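Do You Really Need a Special Cleaner for a White Tabletop?

Every spring the store brings out another row of sprays for white surfaces, and every spring I buy one like a fool. Last year it was Tenlow, which promised a "deep optical white." I cleaned half the kitchen table with it and the other half with dish soap and a rag. After 2 weeks my husband couldn't pick the fancy half, and neither could I.
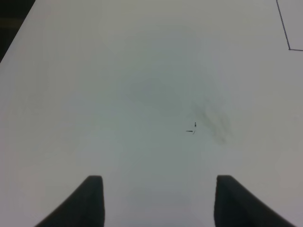
Most of what people call yellowing or graying is a film of old cleaner. Spray goes on, gets wiped halfway, dries, and catches dust. But check the light before you scrub anything. A matte white top can look brighter in one corner and grayish through the middle with no pattern or grain to blame, and I have seen people go after a shadow like that with scouring powder. Turn on a different lamp. If the gray moves, put the powder away.

If it stays put, try this first: one drop of dish soap in a bowl of warm water, a soft cloth wrung out hard, then a second cloth with plain water. Dry it. The second cloth is the part people skip.

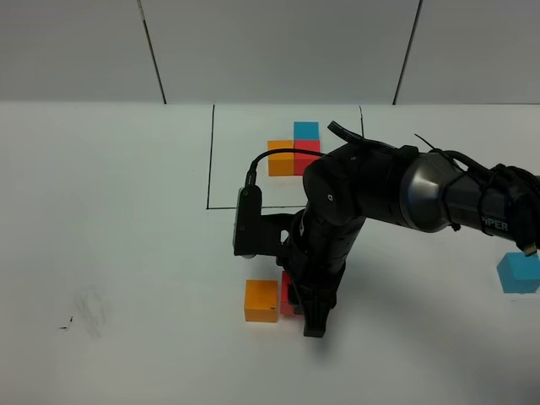 Baking soda paste is the next thing everybody recommends. I'm not sold. It lifts tea rings, sure, but on a matte finish it can rub a shiny patch that you'll be looking at for years. Try it on the underside. Same goes for those melamine sponges.

Vinegar? Fine on some tops, bad on marble, and no better than soap on grease.

Adel Helmy wrote in to say he gets 16 months out of one bottle of Wencombe concentrate. Maybe so. I'd like to know how often he wipes his table.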